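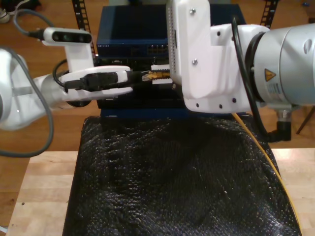 Malico Opens a Patching Bench in Flikville, Asks That You Leave the Spaghetti in the Bag

FLIKVILLE, 22/02/2025. Malico, the Flikville cabling shop, today opened a bench service for small offices whose network closets have become the room people walk past quickly. Customers can bring in a switch, a bag of cables and whatever notes survive from the last person who understood it all. Malico will sort, relabel and repatch the lot, and send it home with a port list on a single sheet of paper.

The service was tried out on 92 local offices before launch. Between them they handed over 3000 patch cables, and 137 of those had a label. Several of the labels said "do not unplug" and nothing more. One said "Gary?"

"We wanted to charge by the knot, but there was no fair way to count them," said Senyo Ackah, owner of Malico. "So it's a flat price, and we keep our opinions to ourselves until you've left the parking lot."

Work is done on a wood tabletop in the front room. Benedicta Sarpong runs the bench and writes the port lists, in block capitals, after an early customer took her sevens for ones and spent a week printing to the dentist upstairs. 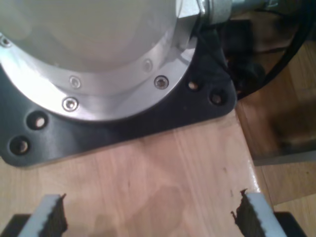

How long does a job take?

Most switches are ready the next working day. Anything that arrives in more than two shopping bags takes longer, and we will call you with a date.

Malico will patch any wired switch a customer can carry through the door. Tetteh Ackah, who handles pickups, will collect from offices with stairs, though he would like it known that he has met your stairs and has thoughts on them. Racks stay where they are and are done on site from June.

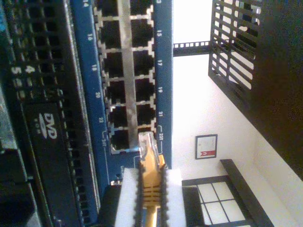

Port lists are the part of the service customers claim they don't need and then tape to the wall. Each one follows the numbers already printed on the switch, even where the maker's idea of order takes some getting used to. Turn a faceplate on its side and the even numbers run down one column and the odd ones down the other, with 23 and 24 at the bottom inside their own thin white lines. A yellow patch cable at 23 goes on the sheet as "23, yellow," followed by where the far end goes. Customers are welcome to add "Gary?" in pencil.

"I found out we'd been paying for a fax line," said Araba Korletey, manager of Gelon, a Flikville picture framer and one of the trial offices. "We don't have a fax. I asked everyone."

Bookings are taken at the Malico counter, by phone, or by email if yours is working.

Press contact: Evaristo Lo Presti, Malico, Flikville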